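What a success rate leaves out

The Ruswood group trained a two-arm robot on 207 demonstrations of plumbing assembly and tested it over 50 trials. The figure everyone now repeats is the share of those trials it passed. I have read the paper twice and I still can't tell what counted as a pass.

Iñaki Olmedo, the lead author, says a part was "seated" when the arm let go and it stayed put. My uncle fitted bathrooms, and he would have wanted to see water go through it first.

The layout worries me too. White pipe, pale blue table, fittings in strong colours – a kind setting for any vision system.

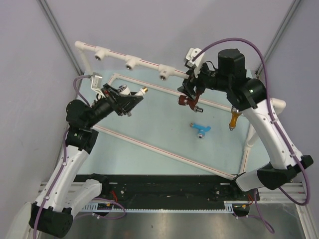
Where the method might still matter

I don't think the work is worthless. Learning both arms together, so that neither waits for a script, is a fair idea, and the comparison with Prutix is cleaner than most. But only 4 pipe layouts were tried, all of them seen in training. Give it a fifth, under a dim sink, and publish the failures as well. Until then I'd keep the word "general" out of the title.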